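28th November

Hand–eye timing and the segmenter, part two

The last post ended with the replay tool refusing to load anything recorded after February, which I put down to a version mismatch in the log reader. It was a version mismatch in the log reader. The fix is one line in Prolar and I have pushed it. If you cloned the repository before today, pull again.

The subject this time is the segmenter, the piece that takes a stream of gripper poses and wrist images and decides where one action stops and the next begins. Downstream, the policy trains on the segments, so a boundary in the wrong place teaches it to close the fingers on air. Vukčević, the old segmenter, used finger width alone: a boundary wherever the width crossed a threshold. That works for mugs. It works badly for cloth, where the width can stay nearly constant while the grip changes from useful to useless.

The replacement is called Misham and looks at three signals: finger width, tool speed, and a blur score computed from the image. The blur score is the variance of the Laplacian over a masked region. The mask removes the fingers, as they are rigidly attached to the camera and stay sharp however fast everything else goes by. I left the mask out of the first version and lost two evenings to it. The pads have a fine ribbed texture, which scores very highly, and every image came back as 'sharp'.

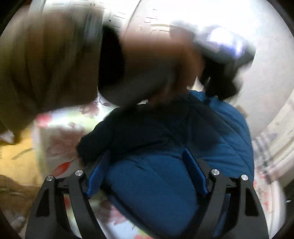

Fingers sharp, upper half smeared. Without the mask this passes as a still image.

The numbers, for anyone who wants to reproduce this. I labelled 1,994 boundaries by hand over the autumn. A predicted boundary counts as correct if it falls within 200 ms of a labelled one. Vukčević misses 45 per cent of the boundaries in the cloth recordings. Misham misses 30 per cent. That is better and still poor. The rigid object recordings are unchanged to within noise, which was the other thing I wanted to know.

Most of the remaining misses come from one cause. The blur score cannot tell camera motion from motion in front of the camera. If the tool is still and a sleeve goes past, the score drops just as it does when the tool swings. The tool speed signal ought to separate these two cases, and in the replay it mostly does, but the pose estimate lags the image by a variable amount and the two signals end up describing different moments. A fixed offset helps a little. I tried fitting the offset per recording by cross-correlating image motion with pose speed. It converges nicely on long recordings and wanders on short ones, where there may be only a single clear swing to correlate against.

Walid Aoun suggested splitting the blur score into a grid and voting, on the grounds that camera motion should smear nearly every cell while a passing object smears only some of them. I have a rough version running. It needs care near the corners, where the lens circle leaves black pixels that score zero and drag the vote towards 'moving'. Those cells are now dropped from the vote altogether.

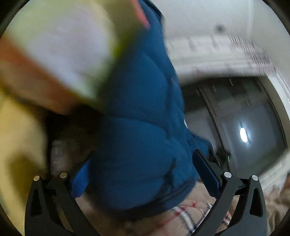
The grid has a second weakness, which is depth. Something held close to the lens smears much more than the background for the same tool movement, so a single threshold for all cells is wrong in principle. I could normalise by an estimated depth, but the depth network is the slowest thing in the pipeline and I would like to keep the segmenter running on the CPU. For the moment each cell keeps a running median of its own score and votes on the change relative to that. It is crude. It also forgets too slowly when the tool is turned from the work surface to the rest of the room, and for a second or so after such a turn the votes mean very little.

Plain surfaces are the other nuisance. A blank wall has a low Laplacian variance whether or not it is blurred, and so has smooth fabric. I now skip any cell whose median is below a floor, and if too few cells are left the segmenter falls back to width and speed. The fallback is recorded in the output as a flag, so you can filter on it.

Configuration has moved into a single file. The old command line switches still work but print a warning — I will remove them when the Wesalov loader has been ported, as it calls the segmenter with the old names in several places. The labels use the same format as before, with one extra column for the annotator's confidence. Leave it blank if you have no use for it.

Still to do: write tests for the per-recording offset, put a lower limit on recording length below which it uses the fixed value, and find out why the replay window leaks memory when scrubbing backwards. I suspect the thumbnail cache. Turning thumbnails off in the settings stops it for now.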